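Sorting at home: what people do with things that have no place

3. What we asked people to do

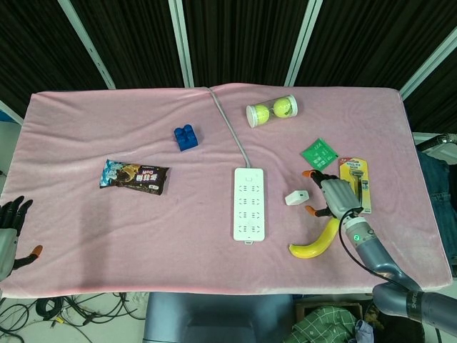 Figure 2. Tennis balls in their container, a building block, a snack wrapper and a power strip on a pink blanket.

3.1 Setting up the task

I wanted to know how people tidy the stuff that doesn't belong anywhere. Most earlier work on household sorting uses neat sets (cutlery, socks, tins of soup), and I've always found that a bit odd, as my own kitchen drawer has never once looked like that! So for the Darnermont study we went for mixed lots instead, the kind of thing you'd scoop off a sofa before visitors come.

We had 67 households, all signed up through the Lema neighbourhood newsletter. Each one got three sessions at home, spread over May, and in every session we asked them to put a mixed lot away wherever they liked while talking out loud about it. We didn't tell them how long to take. One family spent most of an evening on it and made tea halfway through, and I've left their session in.

3.2 Writing down the choices

Every time somebody put a thing down for good, we wrote one line in the log: what it was, where it went, and what they said as they did it. That gave us 1,559 lines, which I typed into Ilomis myself (a slow job, and my spelling of "miscellaneous" got steadily worse). A second reader then went through the lot without seeing my labels. We disagreed most over things people called "handy", a word that seems to cover string, batteries, takeaway menus and one very old bicycle bell.

I should own up to a weak spot. We had planned to note the room as well as the place, but the first version of the log sheet had no box for it, so 22 households have rooms filled in from memory afterwards. I've kept those answers out of Table 4 and used them only for the quotes.

3.3 Where the labels came from

The labels grew out of the talk. I started with the storage groups in the Skusport home survey, which are fine for furniture but hopeless for small bits, and ended up borrowing the words people used themselves: "for now", "for later", "not mine" and "ask first". The "for now" pile was the one I got fond of. People were cheerful about it, they defended it, and several told me it had been on the same shelf for years. Section 4 starts with that pile and works outwards to the drawers.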